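September, 4:50 pm. Glaze test, batch 616. Sumaiya's Rezende white crawled again, so I thinned it and gave it 2 more coats.
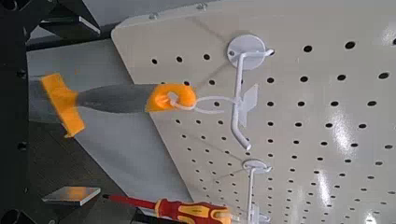
Crawling is a dust problem, I'm fairly sure! Wiped every tile with a damp sponge first. Hung my apron on a white hook like the ones on the pegboard and got going. 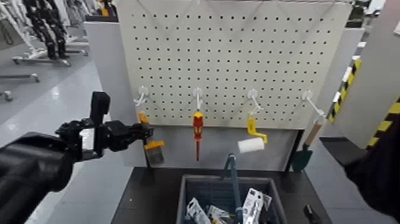
Bresley Ceramics Workshop -- Glaze Group

Derek wants a slower ramp. Fine by me.
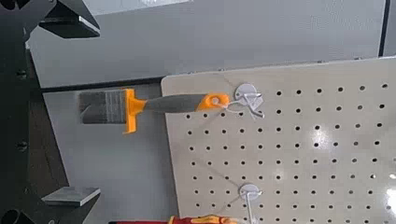
Cone 4 next. I'd love a satin finish -- smooth and light gray, like that wall. Ask Amber for tiles.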